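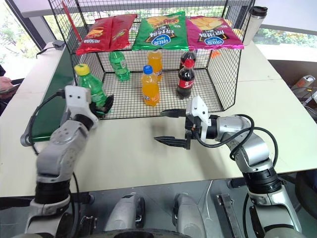

Journal > Bench notes > Two-arm cell

Mar 27, 2023

Okay, long one today, and my wrists hurt, so forgive the typing.

I'd promised myself I would get the two-arm cell back in shape before lunch. Ha. Lunch was at four and it was crackers. The left arm has been making that dry little tick in the wrist since last week, the one you only hear when the fan is off and you're leaning in close, and I'd been pretending it was the table. It was not the table. It was a cable clip that had worked its way around until the edge of it was rubbing on the housing every time the wrist rolled past halfway. So I moved the clip down a bit and gave the cable more of a loop on its way up to the wrist, and the tick went away. Then I rolled that wrist back and forth 100 times to be sure, with my ear right next to it like somebody listening for a train.

I like the black cables loose on these arms. Savvas doesn't! He came from Zhuravel, where everything was tied down every few inches, and he keeps sneaking ties onto mine. We had our usual talk about it. He says a loose cable will catch on something. I say a tight one will break inside, where you can't see it, and you'll spend a whole day blaming the software. We've each been right once, so it's a draw.

The right gripper took most of the afternoon. The long black fingers come off with two little screws apiece, and one of the screws was chewed up badly enough that I had to go find the good driver (in Savvas's drawer, of course). I cleaned the toothed part at the tip with a toothbrush and a drop of dish soap. You would not believe what lives in those teeth. Chip grease, mostly, I think, plus some kind of gray fluff. Put them back, opened and closed them, and they met crooked. Took them off, swapped them, put them back, and they met fine. I have now drawn a dot on the inside of one with paint marker so I never have to do that again. Last time I did this was September and I clearly learned nothing from it.

Then the wire cage. It has to sit square to the arms or all the saved positions are off, and it gets bumped constantly. I measured from the back edge of the table to the posts on both sides and one side was off by 16 millimeters, which explains a lot of the bad reaches. I nudged it back and measured again, and then again after Savvas leaned on the table. I want to bolt it down but we don't own the table.

Once it was square I loaded it up properly. Soda bottles inside, chips across the top, the way the Clustura people want it for their runs. The green bottle with the yellow cap is my favorite test piece, so it goes at the front left corner and the left gripper takes it down low. The two Oishi bags are nice and bright and easy to find. The red one is so shiny that I don't trust any result I get with it.

I wrote down the grip setting this time. For the bottles I ended up at 152, which is lower than what we'd been running. The old number in the Workow sheet was from before the new fingertips and I don't know why we were still using it. Laziness! Mine. I changed it in the sheet and put my initials by it.

The cycle counter on the left arm says 2085 since the last grease, so it isn't due yet, but I wiped down the black joints anyway since I was there. A little old grease came off on the rag, nothing scary. I shook each bracket bolt by hand too. One was loose enough to turn with my fingers, and I said a bad word and tightened it.

Still to do: the right elbow. There's a tiny bit of play in it when the arm is stretched way out, and I can feel it more than I can measure it. I sent a note to Taditz asking whether it's a shim or a whole bearing. If it's a bearing, then we're on one arm for a while and I'm going to be cranky about it.

Parked everything, grippers open, power off at the strip. Savvas has asked twice when the chips stop being test pieces and start being food. I told him after the elbow.

Recent entries
The wrist tick, part one
Why I hate tiny screws
New fingertips, old settings
Cable ties again (sorry, Savvas)
A slow day with the grease gun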